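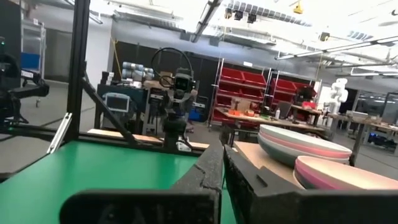
저역이 스피커가 아니라 바닥 쪽에서 먼저 올라오는 것 같고, 두 번째 곡이 끝날 때까지 어디가 앞인지 정하지 못했다는 감상이 사전 청취회에서 나왔다. 같은 자리에서 음량을 낮추면 곡의 구조가 오히려 잘 들린다는 의견도 있었다.

# Clukari 정규 음반 《Ots》 7월 발매

**배포: Clurov 레이블 홍보 담당**
**2023년 4월**

전자음악 레이블 Clurov는 Clukari의 정규 음반 《Ots》를 오는 7월 발매한다. 음반은 여덟 곡으로 구성되며, 두 장짜리 LP와 디지털 음원으로 나온다. 마스터링과 래커 커팅은 Dirnex 스튜디오가 맡았다. 선공개곡은 첫 번째 트랙 〈누설 전류〉이며 디지털로만 배포한다.

## 음반 개요

《Ots》는 모듈러 신시사이저, 테이프 루프, 접촉 마이크로 녹음한 금속 공명음을 주재료로 한다. 드럼머신은 사용하지 않았다. 박자로 들리는 요소는 모두 루프 길이의 차이에서 생긴 것으로, 별도의 클록 신호로 동기화하지 않았다. 따라서 같은 패턴이 되풀이되는 것처럼 들리는 구간에서도 음 사이의 간격은 조금씩 이동한다.

전작이 긴 지속음을 중심으로 했다면 이번 음반은 짧은 음의 감쇠 구간을 다룬다. 어택은 대부분 편집 단계에서 제거하거나 필터로 눌렀고, 잔향과 잡음이 곡의 전면에 배치되었다. 보컬은 없다. 〈응축수〉 후반부에서 사람의 목소리처럼 들리는 소리는 대역 통과 필터를 자체 발진시켜 얻은 것이다.

## 수록곡

**A면**
- 누설 전류
- 응축수

**B면**
- 북측 환기구
- 무부하

**C면**
- 이음매
- 낮은 지붕

**D면**
- 잔류 자기
- 회송

면 배치는 곡의 길이와 저역의 양을 기준으로 정했다. LP는 안쪽 홈으로 갈수록 고역 재생 조건이 나빠지므로, 고역 성분이 많은 〈누설 전류〉와 〈이음매〉를 각 면의 바깥쪽에 두었다. 디지털판의 곡 순서는 LP와 동일하다. 다만 디지털판에서는 〈무부하〉와 〈이음매〉 사이가 무음 없이 이어지며, LP에서는 디스크를 교체하는 지점이므로 별도의 페이드아웃을 넣었다.

## 제작 과정

녹음은 5일 동안 한 공간에서 진행되었다. 기기 배선은 첫날 확정한 뒤 마지막 날까지 변경하지 않았다. 패치를 고정한 상태에서 필터 주파수, 피드백 양, 테이프 속도만 조작했으며, 이 때문에 수록곡 전체가 같은 신호 경로를 공유한다. 곡마다 음색이 다르게 들리는 것은 주로 이득 구조의 차이에서 비롯한다.

테이프 루프는 재생 헤드의 출력을 다시 녹음 헤드로 보내는 방식으로 중첩했다. 중첩이 거듭될수록 고역이 줄고 히스가 쌓인다. Clukari는 이 열화를 보정하지 않았고, 〈낮은 지붕〉에서는 루프가 완전히 히스로 바뀌는 과정을 편집 없이 수록했다. 이 곡은 음반에서 가장 길며, 후반부에는 음높이를 식별할 수 있는 성분이 거의 남지 않는다.

접촉 마이크 녹음에는 환기 덕트, 철제 난간, 스프링 리버브의 스프링이 쓰였다. 덕트 소리는 〈북측 환기구〉의 처음부터 끝까지 깔려 있다. 바람 소리로 들리는 부분은 두 종류이다. 왼쪽 채널은 실제 덕트의 기류이고, 오른쪽 채널은 백색잡음을 필터로 가공한 합성음이다. 두 소리는 곡 중반에서 음량이 같아진 뒤 서로 자리를 바꾼다.

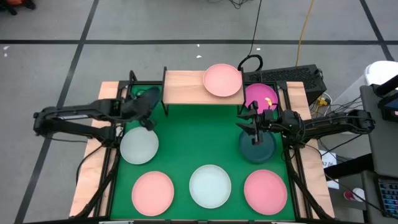 믹스는 2000Hz를 경계로 신호를 나누어 작업했다. 경계 아래 대역은 모노에 가깝게 모으고, 위 대역은 좌우로 넓게 펼쳤다. 위상차를 이용한 확산 처리는 위 대역에만 적용했다. LP 커팅에서 저역의 위상차가 크면 바늘이 홈을 따라가기 어려워진다는 점을 믹스 단계부터 고려한 것이다. 헤드폰으로 들으면 고역이 머리 바깥쪽에 위치하고 저역은 중앙에 고정된다. 스피커로 들으면 이 분리가 약해지며, 청취 위치에 따라 균형이 달라진다.

## 마스터링

Dirnex는 LP와 디지털의 마스터를 따로 제작했다. 디지털 마스터에는 리미터를 최소한으로 걸었다. 곡 사이의 음량 차이가 크고, 〈잔류 자기〉의 도입부는 작은 음량에서 들리지 않을 수 있다. 레이블은 재생 프로그램의 음량 평준화 기능을 곡 단위가 아닌 앨범 단위로 설정할 것을 권장한다.

LP 마스터는 고역의 치찰 성분을 추가로 정리한 판본이다. 커팅 레벨은 홈 간격을 우선하여 낮게 잡았다. 시험반 검수에서 D면 첫머리에 프리에코가 확인되어 해당 면을 다시 커팅했으며, 재커팅한 시험반은 승인이 끝났다. 프레싱 과정에서 생기는 표면 잡음은 음반의 히스와 구별하기 어려울 수 있다. 불량 여부가 의심되는 경우 디지털판의 같은 구간과 비교하면 된다. 판매처를 통한 교환 기준은 일반 제품과 같다.

## 작가의 설명

Clukari는 작업 노트에서 이 음반을 다음과 같이 설명했다.

> 소리가 시작되는 지점보다 사라지는 지점을 오래 들었다. 감쇠 곡선은 기기마다 다르고 같은 기기에서도 온도에 따라 달라진다. 그 차이를 기록하는 데 필요한 만큼만 연주했다. 제목은 뜻보다 길이를 보고 골랐다. 입으로 발음하면 거의 바로 끝난다.

작업 노트의 전문은 LP에 동봉되는 소책자에 실린다. 소책자에는 신호 경로도와 곡별 루프 길이 표도 포함된다. 루프 길이는 테이프의 실측값으로 표기했다. 디지털 구매자에게는 같은 내용을 PDF로 제공한다.

## 공연

발매에 맞춘 공연은 다채널 스피커 환경에서 진행할 예정이다. 음반의 스테레오 믹스를 그대로 재생하지 않고, 녹음 당시의 개별 신호를 8채널로 다시 배치한다. 스피커는 객석을 둘러싸는 원형으로 설치하며 무대는 따로 두지 않는다. 연주자는 객석과 같은 높이에서 조작하고, 관객은 공연 중 자리를 옮길 수 있다. 〈북측 환기구〉와 〈회송〉은 공연용으로 길이를 늘린 판본을 연주한다.

공연장과 일정은 음향 측정을 마친 뒤 별도 보도자료로 안내한다. 저역의 음압이 높은 구간이 있어 입장 시 귀마개를 배포한다. 공연 중 조명은 비상 유도등과 조작용 조명만 켠다.

## 발매 정보

- 아티스트: Clukari
- 제목: 《Ots》
- 레이블: Clurov
- 마스터링 및 커팅: Dirnex
- 형식: 2LP, 디지털
- 발매: 7월
- 선공개곡: 〈누설 전류〉

LP 예약은 레이블 온라인 상점과 취급 음반점에서 받는다. 예약 구매자에게는 선공개곡의 음원을 먼저 제공하며, 나머지 곡은 발매일에 내려받을 수 있다. 초판 이후의 추가 프레싱 여부는 정해지지 않았다.

## 언론 및 방송 관계자 안내

리뷰용 음원은 신청한 매체에 한해 스트리밍으로 제공한다. 손실 압축되지 않은 파일이 필요한 방송사는 신청서에 용도를 기재하기 바란다. 〈응축수〉와 〈낮은 지붕〉에는 송출 장비의 무음 감지 기능이 작동할 만큼 음량이 낮은 구간이 있으므로 편성 전에 확인이 필요하다. 방송용으로 이 구간을 줄인 편집본은 〈응축수〉만 준비되어 있다.

곡명은 한글 표기를 원칙으로 하고, 아티스트명과 음반명은 로마자로 표기한다. 음반명의 첫 글자만 대문자이다. 인터뷰는 서면으로만 진행하며, 질문지는 Clurov 홍보 담당 앞으로 보내면 된다.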